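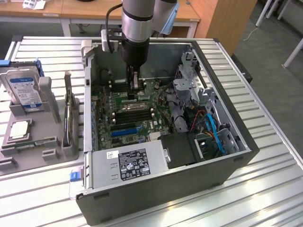 Tower on its side, cover off, four memory slots below the little silver heatsink.

Which memory slots do I fill first?
Posted by Bendik Grønli, 6 January 2024

I have two matching sticks and four black slots with white clips at the ends. The manual went out with the recycling in September, along with my confidence. Does it matter which pair I use? I would also like to vacuum in there while the cover is off.

Bongani Mkhize
It matters. Look for tiny numbers printed on the board beside the slots and start with the lowest, or search the model number for the manual. Unplug the cord first. Push until both clips close, which takes more force than feels polite. Skip the vacuum and use canned air.

Drosby
Mine took 3 tries and 14 beeps. Reseat them.

Gololier
just buy a new one, that thing has a blue slot in it

Bendik Grønli
The blue slot stays. Off to find a flashlight and my reading glasses.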